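Puzzle swap day, and other adventures

2024-08-15

So my youngest has discovered jigsaw puzzles. Properly discovered them, I mean, the way his sister discovered horses, where you can't get to the bathroom at night without stepping on evidence. He's five and a half (the half is very important, I'm told) and until June he wouldn't sit still for anything with more than a dozen pieces.

What changed was a rainy weekend at my mum's. She had an old floor puzzle of a train station in the hall cupboard, 30 chunky pieces, and he did it four times in a row and then asked to do it upside down. Upside down! With the grey side showing! I thought he'd give up after two minutes but he lay there on his tummy with his tongue poking out and did the whole border.

Since then we've been going to the toy swap at the Romcombe hall, where you bring one and take one. Seon-mi Byun from our old playgroup told me about it ages ago and I kept forgetting. I wish I'd listened sooner, because we've come home with some real treasures. His favourite is a Tikdale farmyard one with shaped pieces, so the duck is a whole piece and the tractor wheel is a whole piece, and he names them all as he goes. I was a bit worried about it being second-hand but every piece was there, even the duck.

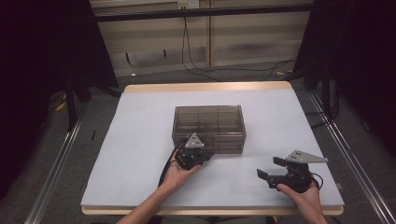
A divided box, see-through so you know what's in it.

The big sister got jealous, of course, and picked herself a 200 piece underwater one. She's nine and she does NOT want help, thank you very much. She sorts by colour, he sorts by "what it's a picture of", and I've had to stop myself explaining edges to either of them. They did end up working on the last corner together - for about as long as it takes to boil a kettle - and then there was a disagreement over who got to put in the final piece. I ended up hiding that piece in my cardigan pocket and making them find it as a team. Not my finest parenting, but they were giggling by the end, lol.

Then there's the one I picked for me. It's a Clunditz, a harbour with lots and lots of sky, and it's an odd size, 398 pieces. I have no idea who decided on 398. My friend Ju-won Heo does a puzzle every winter and she says sky should always be done in daylight, never under the kitchen lamp, and she's completely right. I did a whole row one night after the kids were in bed and had to pull it apart again over breakfast.

If you're thinking of starting with a little one, I'd go for the big floor kind first and let them do it on carpet if you can. Ours slid all over the floorboards and there were tears. We use an old bath mat now. I'd also let them repeat the same puzzle as often as they like, even when you're sick to death of that train station. He knows every piece of it by heart and he's so proud of himself.

Next swap is in a couple of weeks and he's already decided the farmyard isn't going back. Neither is the train station, which belongs to Nana anyway. So I suspect it'll be one of mine in the bag, and I still haven't finished the sky.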